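Build at home, and build for the home you have

I have held for some time that the amateur who wants a machine to handle laundry should begin with the gripper and leave the arm for later. Most published home builds do the reverse. The arm is bought, mounted and tuned, and the part that touches cloth is printed in an evening.
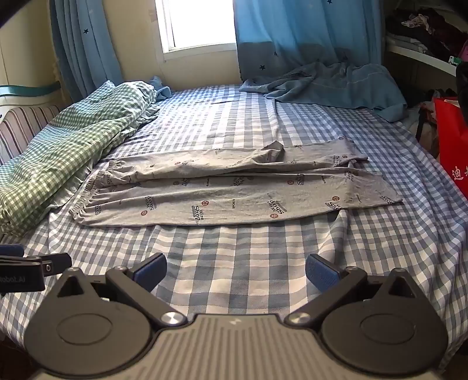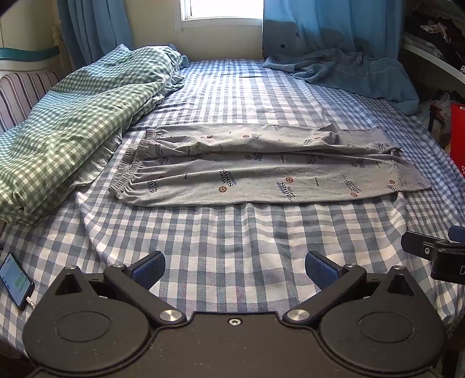
Photos: the author, 02/10/2023

Printed trousers on a checked sheet are a poor subject for a vision system and a good one for a builder. The pattern runs in every direction, the waistband gathers, and one leg will not lie like the other. A plain towel on a bench has none of this. I folded towels in July with my Brundiseck prototype and learned very little from 301 attempts.

Working by hand is slow, but it is cheap. Two fingers and a pair of blue pads tell you early whether the grip closes on one layer or two. The Vavance kit I started with had hard tips and pushed cloth along in front of it. The fault would have been the same on an arm costing 1000 pounds, and harder to find.

The usual objection is that a person's wrist hides bad design. I accept part of it. We correct without noticing - tilt, pressure, speed - and a motor will not. My answer is to record the corrections and treat each as a missing joint or sensor. My list stands at 3 entries.

I would spend the first 700 pounds on pads, pivots and spare screws. The arm can wait until the list stops growing.

Comments (3)

torquewrench_b: Agree on pads. Which hardness did you settle on?

Sumex owner: My arm came first and I don't regret it. Repeatability matters more than you allow.

pell44: Honda engines are my usual line, but the wrist point applies to torque tools as well.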